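Kuvholm 383 Countertop Water Filter

Home > Kitchen > Water Filters > Countertop

Item: 383
In stock. Ships in 2 business days.

Overview

The Kuvholm 383 is a gravity-fed water filter that sits on a kitchen counter. Water goes in the upper chamber, passes through the filter elements, and collects in the lower chamber, where you draw it off at the spigot. There is no pump, no power cord and no connection to the plumbing. It can be used in a rental apartment, a cabin or a workshop with no changes to the sink.

Both chambers are stainless steel with a brushed finish on the outside. The lid is the same steel with a black knob. The spigot is also steel, with a quarter-turn lever that stays open until you close it, so you can fill a stock pot without standing there holding it.

The 383 replaces the older Kuvholm unit with the plastic spigot. The chambers are the same diameter, and the lid from the older unit fits the new one. The spigot hole is larger on the 383, so the new spigot can't be put on an old chamber.

What it does

The filter elements are made by Greseck. Each one is a ceramic shell with a carbon core. The ceramic holds back sediment, rust and grit. The carbon reduces chlorine taste and odor. The elements don't soften water, and they don't remove salt. If you have hard water you will still see scale in your kettle.

The 383 is meant for water that is already safe to drink. It should not be used to treat pond, stream or flood water, or well water that has failed a test. If you are on a private well, have the water tested first.

What is in the box

Upper chamber
Lower chamber
Lid with knob
2 Greseck filter elements with wing nuts and washers
Steel spigot with 2 silicone washers and a nut
Blanking plug for running a single element
Cleaning pad
Printed instructions

The stand is sold separately. Without it, the unit needs to sit at the edge of the counter so that a glass fits under the spigot. The Ditska wire stand raises it high enough for most pitchers.

Setting up

Wash both chambers, the lid and the spigot in warm water with dish soap, and rinse well. Do not use soap on the filter elements. Ceramic takes up soap and it is very hard to get out again.

Fit the spigot to the lower chamber with one silicone washer on the inside and one on the outside. Tighten the nut by hand. Pour in enough water to cover the hole and check for drips before going any further. If it drips, take it apart and make sure both washers are seated flat. Do not use a wrench.

Scrub each element lightly with the cleaning pad under cold running water. Push the threaded stems through the holes in the upper chamber, with the washer on the inside, and fasten the wing nuts underneath. Snug is enough. The stems are plastic and will strip.

Set the upper chamber on the lower one, fill it, put the lid on and let it run through. Throw out the first 2 batches. The water may look gray at first from carbon dust.

Flow rate

A full upper chamber takes 6 hours to drain with both elements fitted and the water at room temperature. Cold water goes slower. The flow also drops as the level falls, as there is less weight of water pushing down. For most households the easiest way is to fill it at night.

If a new filter barely drips, the elements probably have air trapped in them. Take them out, stand them stem up in a bowl of water and leave them overnight.

Do not fill the upper chamber when the lower one is already full. The unit has no shutoff and will overflow at the joint between the chambers.

Cleaning and replacement

Scrub the elements when the flow slows down. How often depends on your water. The outer layer will look brown or gray and should come back close to white. The ceramic gets a little thinner each time. Replace the element when it has been scrubbed down to the size of the gauge ring included with the instructions, or after a year, whichever is first. Replace elements in pairs.

Wash the lower chamber once a month. White spots inside are mineral scale and come off with white vinegar. Do not use bleach or steel wool on the chambers. The steel parts can go in the dishwasher, but take the spigot off first.

Do not let the elements freeze. A frozen element can crack inside where you can't see it, and it has to be thrown out. If the unit stays in a cabin over the winter, take the elements home in November or whenever you close the place up.

Parts and accessories

Greseck replacement elements, pair
Ditska wire stand
Spigot washer set
Lid knob, black
Boateng sight-glass spigot, which shows the water level in the lower chamber

The Boateng spigot uses the same hole as the standard one. It needs more clearance in front, so measure if you keep the filter under a cabinet.

Shipping and returns

The unit ships in one carton. Unused filters can be returned within the normal return period in the original packing. Elements that have been wet can't be returned. If a chamber arrives dented, keep the carton and contact us before you use it. Small marks on the inside of the lower chamber near the weld are from manufacturing and are not a defect.

Warranty

Kuvholm covers the chambers and lid against leaks and faulty welds for as long as the original buyer owns them. The spigot is covered for one year. Elements and washers are wear parts and are not covered, except when broken on arrival. Keep your order confirmation, as there is no registration card.

Price and stock information on this page last updated Wed 1 May.

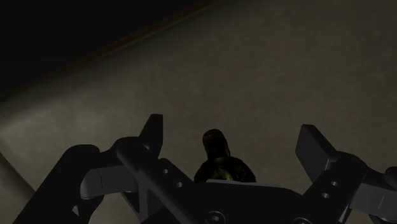
Orders for replacement elements only go out by regular mail and don't qualify for the 2-day handling time. If you order elements together with a filter, everything ships in the same carton.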